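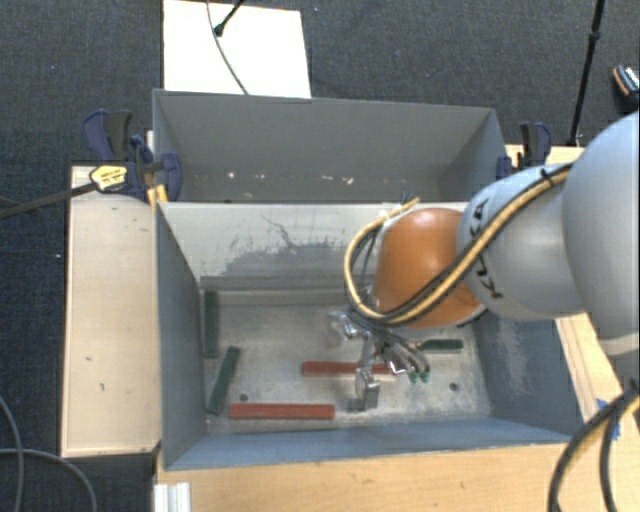 Two gray bins, one right behind the other, with a KUKA arm over the nearer one.

Projects > Consumer Studies > Spring Reports

14 shares | 3 comments

Why Do We Send So Much Stuff Back? My Project on Online Returns

I picked returns as my topic on a Wednesday night while I was trying to tape a box shut with the last bit of tape in the apartment. Inside were two pairs of the same pants in different sizes, both wrong. I had a third pair on order already. It seemed like a good moment to ask what on earth I was doing, and whether everybody else does it too.

The question I ended up with was this: do free returns change the way students shop for clothes, or would we send things back anyway? My advisor, Halldóra Thygesen, made me cut it down from a much bigger one that had the environment in it, and shipping, and the whole history of mail order (I was very attached to the mail order part). She was right, but I'm still sneaking a little of it in.

What I did

I made a paper survey and handed out 200 copies in March, mostly outside the library and in the laundry room of my building. The laundry room was by far the best place. People are stuck there, they're bored, and they're already thinking about clothes! I got 50 back that were filled in well enough to use. A lot of the others came back with the first page done and the second page blank, so if you're planning something like this, keep it to one page.

I also did 10 longer interviews, and I compared the return rules at four online stores that kept coming up: Lemier, Birketti, Bergmann and Famlow. Lemier and Famlow let you return things for free. Birketti takes a fee out of your refund. Bergmann is free if you want store credit and charges you if you want your money back, and it took me three reads of their help page to work that out.

What people told me

The biggest thing was sizes. Nearly everyone I interviewed had a story about being one size at one store and a completely different size at another. One person keeps a note on her phone with her size at every place she shops, and she says it's still wrong half the time. So people order two sizes, keep one and send the other back. Some of them felt bad about it. Most of them didn't see it as a return at all -- it was just their fitting room.

I thought that was interesting, so I went back through the surveys and looked at the comments about ordering extra sizes. The people who wrote about doing it were mostly Lemier and Famlow shoppers. The Birketti shoppers wrote more about reading reviews, checking the measurements chart, or asking a friend who already had the thing. One guy had measured his favorite jacket with a phone charger cord and then held the cord against a ruler. It fit, he was really proud of it.

The Bergmann people were the ones who surprised me. I expected them to be annoyed by the store credit rule, and a few were, but several told me they just keep taking the credit and spending it. One had been rolling the same credit over since last fall and had never gotten anything she liked enough to keep. I'm not sure who is winning there.

Then there's the pile. I asked everyone if they had something at home right now that they'd meant to send back and hadn't. So many people laughed at this question. The reasons were no tape, no printer, lost the slip, missed the deadline, or the package just turned into part of the furniture. I have one of these myself (a green sweater, don't ask).

What I think it means

Going by what I heard, free returns do change how we shop, mostly at the moment of ordering. When it costs nothing to be wrong, people guess. When it costs a little, they slow down and look at the chart. But I don't think fees would fix everything, and I heard from people with hard-to-find sizes who would basically stop being able to buy clothes online if every wrong guess cost them money. I hadn't thought of that before the interviews and it changed my mind about how I wanted to write this section.

Here's my sneaky mail order part: some old catalogs used to print a form where you wrote down your own measurements, and the store picked the size for you. I'd love to see somebody try that again.

Problems with my project

My sample is students, mostly from one building, mostly people who happened to be doing laundry. I also never asked about shoes and I really should have, judging by how many people wrote shoes in the margins. And my question about how often people return things used the word "sometimes," and people clearly had very different ideas about what that means.

If I do a second round I'm going to ask people to check their order history while I wait. I'm also going to bring more pens. I started with a full box and came home with two.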